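Speaker notes: Breakfast at small inns
Apr 11, 2026 – posted by the author

Slide 1. Start with the inn at Wultcombe. It has 18 rooms and served 3,806 breakfasts last year. Say that breakfast was the most common subject in the guest reviews, ahead of beds and parking.

Slide 2. Costs. Most owners I talk to know what they pay for eggs and don't know what they throw away. Wultcombe kept a waste sheet through September and wrote down 372 portions of bread alone. Pause here. Let people write the number down.
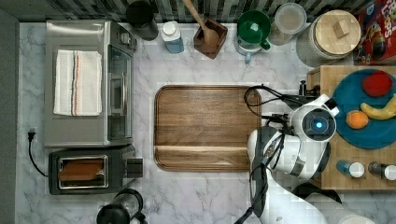

Slide 3. The fix was an order card left in the room by 6 p.m. Guests tick what they want and a time. Mention that the first card was too long and came back half blank. The second one fits on a postcard.

Ask the room: who still runs a full buffet on weekdays? Wait for hands.

Slide 4. Staffing. Cillau went from a buffet to cards with the same 2 people on the morning shift. They start later now – 6:30 instead of 5:45. Skip the rota chart if we are running behind.

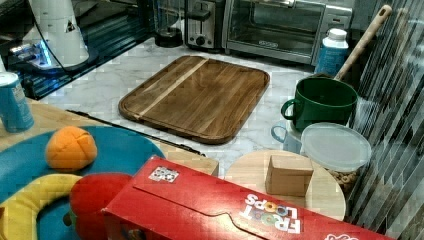 Slide 5. Suppliers. Order bread daily in small amounts, even if the unit price goes up. Clodness pays more per loaf and less per month. Take questions on freezing here, as it always comes up.

Contact the author | © 2026 | Back to top

Comments

innkeeper_jo: Do you have the postcard version as a download?

Marsh House: We tried cards. Families hated them, couples were fine.

tobyl: What do you do about late arrivals?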